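Grosivell Creek Watch - Monitors wanted for the fall frog and salamander count

Hi all, it's me again with my hand out! This time I'm after your evenings, not your money.

We have 108 cover boards laid along the creek between Derholm and the old Shenoy mill road, and every one of them has to be lifted, looked under and put back once a week through the end of November. Last year I did far too many of those myself (in the rain, with a head cold) and I'd love some company.

You don't need to know a thing about amphibians. I couldn't tell a newt from a twig when I started. We'll do a training walk first, and you'll get a laminated ID card, a clipboard and a headlamp if you don't own one. Kids over 12 are fine if a grown-up comes with them. Dogs, sorry, have to stay home, mine included.

What I'm asking for is one evening a week, 4 weeks minimum, starting at dusk. You'll be paired up and given your own stretch, up to 200 yards of bank, and some of it is steep and slick. Rubber boots, please, and clean ones. We scrub everything at the Heltthorpe trailhead before and after so we don't carry disease from one pond to the next. Skip the bug spray and hand lotion that day too, it's hard on their skin.

There's also one paid spot this season! We need a data person to type up the field sheets and chase the rest of us about our handwriting. It pays $120 a week and you can do it from your kitchen table. If you've used a spreadsheet before, you're qualified. Tell me in your note that it's the one you want.

To sign up, use the contact form on this site and give me your name, which evenings work, and whether you can handle uneven ground in the dark. If you can't, say so anyway, there's board repair and map work to do in daylight. I answer everything, usually late at night.
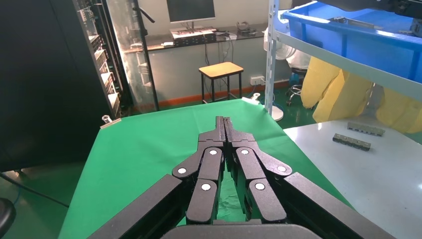

Carpools leave from the Heltthorpe lot, so mention it on the form if you need a ride or have a spare seat. Parking on the Derholm side is tight and the shoulder gets muddy.

Posted August 25, 2024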